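Search tips and articles
Plurkudville Home Notes
33 shares | 40 comments

Leather Wants a Little Attention, Then None

Most leather dies of kindness. People buy a tin of conditioner, feel obliged to finish it by September, and end up with a bag that feels like a buttered roll. Twice a year is plenty. Wipe with a damp cloth, let it dry away from the heater, then rub in a pea-sized blob.

Brown leather darkens when you treat it, so try the back side first. I skipped this once with a pair of Ashby boots and now own a pair of much darker Ashby boots.
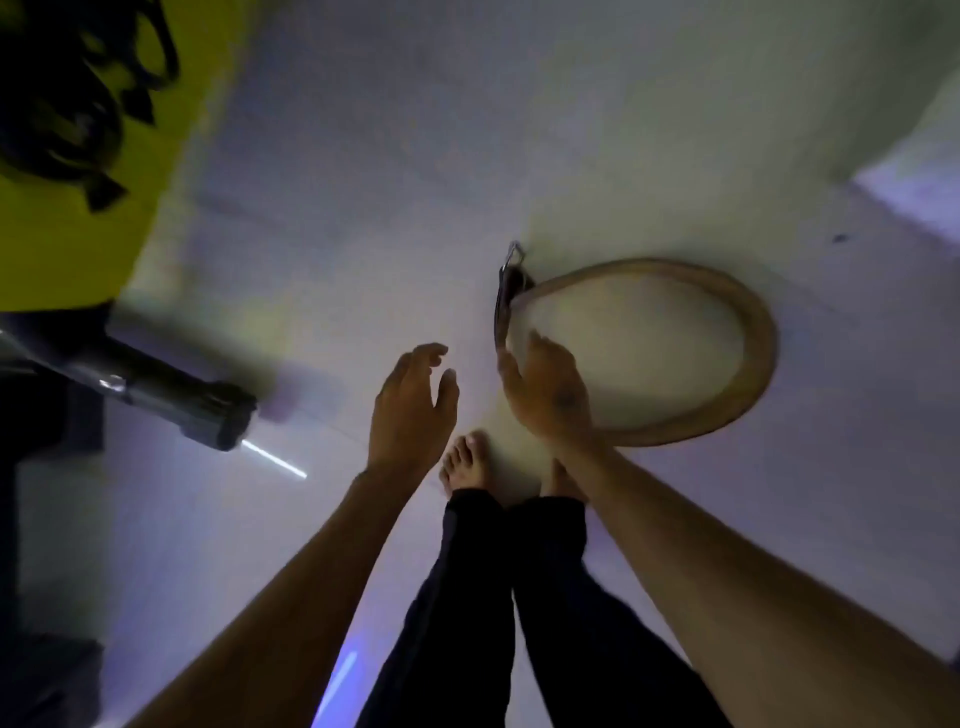

CLOSET & LAUNDRY

Hang belts by the buckle or roll them loosely. Folding makes a crease that outlives the pants. For a squeaky belt, a dab of plain wax on the edges will do, and your coworkers may stop looking up.

Recent tips
Getting Candle Wax Off a Tablecloth
Shoe Trees: Cedar or Crumpled Newspaper?
What Vinegar Can't Fix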